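Small Shop Automation Forum > Buying and Budgeting
Thread: Two-arm cell for hanging garments, what am I forgetting to budget for?
Started 2021-10-13

trusnak_not_torb wrote:
Long-time reader, first-time spender. We handle returns for a few clothing shops out of a building in Mamstead. Shirts come in, get checked, go on hangers, go on a rail. My boss Ingvild Öberg has seen a video and would now like two robot arms to do the hanging part. I have been asked for "a number" by the end of the month.

I have a quote from Prema for a pair of arms, frame and controller, and a cheaper one from Zilar that leaves out the frame. Neither mentions hangers. I have a feeling hangers are going to be a line item.

Went to see a bench setup last week and got some pictures. Start with the fingers, please, because that's what I lost sleep over.

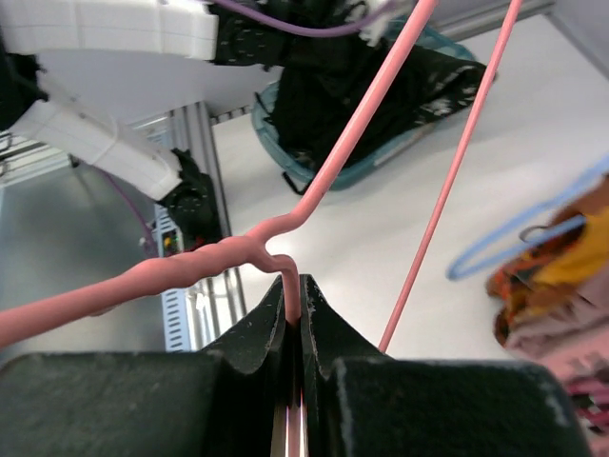 Green fingers, pink hanger. The other arm in view is white.

The quote has two sets of fingers in it. Is that a lot or a little?

Holger Rustad wrote:
A little. Fingers are tires. You buy them until you stop driving.

We got through 17 pairs in our first year, and we're careful people. Ask whether you can print your own, and get the files in writing before you sign. Zilar gave us the files. Another supplier wanted a "tooling consultation" first, and I'm still waiting for someone to tell me what that was.

idun_g wrote:
17 pairs is not normal, Holger. You were picking up wire mesh.

OP, what kind of hangers do your shops send back? If the answer is "all kinds," put down 300 matching ones and throw the rest in the bin. Cheapest engineering you'll ever do. I watched a friend's company spend all of August teaching an arm to cope with four shapes of hook when the shop next door was selling one shape by the box.

trusnak_not_torb wrote:
All kinds, naturally. Wood, wire, velvet, one shaped like a duck.

Boss says we can't throw out customers' hangers. Boss has never tried to stack them.

Here's the whole bench, for those who asked about size.

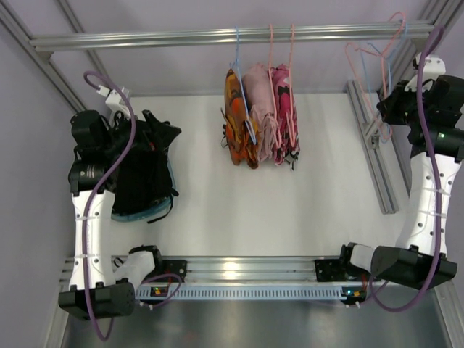
Floor space is the part I got wrong in my first draft. I had measured the arms and forgotten that someone has to stand there, reach in, and fix things, so my drawing had the cell jammed against the packing table with no way around it. I've moved the packing table on paper, and I'll let somebody else move it in life. The other thing I left out was anywhere to keep the spare hangers. On that bench they hang in a tangle at the right end of the rail, next to the arm, pink and light blue all overlapping each other, and I can tell you from our own stockroom what it's like getting one out of a knot like that. So I've added a proper hanger feeder with a question mark after it. Does anyone sell one that costs less than the arms?

Torbjørn I. wrote:
Ekström quoted us for a feeder. It cost more than the arms. It was a lovely quote, very thick paper.

Put in a row of pegs and a person who fills it twice a shift. Write the person down, though. Everyone budgets for the robot and then "finds" the person later.

idun_g wrote:
Disagree on the pegs. A peg row is fine for wire or thin plastic. With mixed hangers you'll be refilling it all day and you've bought yourself a very slow coworker.

Holger Rustad wrote:
All robots are slow coworkers in year one. That's why you don't let the boss time it.

trusnak_not_torb wrote:
She has already bought a stopwatch.

OK, revised list. Arms and controller (Prema). Six sets of fingers instead of two. Hangers, one kind, pending an argument. Pegs, plus a person. Integration hours at about double what they told me. Last picture, then I'll go write this up. 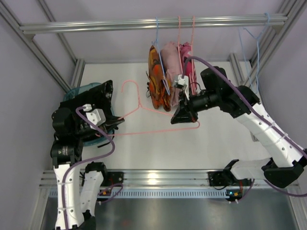

I also want a spare for anything that takes more than a week to ship, which by Prema's own list means cables and one wrist. Ľubomír in our accounts office asked why we'd buy a third wrist for two arms. I said it was like a spare tire. He said he doesn't carry one of those either.

Torbjørn I. wrote:
Buy the wrist. Put it under "cables" if you have to.

idun_g wrote:
Please don't put it under cables. Somebody will cut the cables line.

Also, rent first. Three months on one cell will tell you more than this thread. Prema does it if you ask twice.

Holger Rustad wrote:
Renting costs nearly as much as buying and you give it back at the end. Buy the Zilar, build your own frame, spend the difference on fingers.

trusnak_not_torb wrote:
I'll ask for the rental price and put both in. Will report back when I know what happened to the duck hanger.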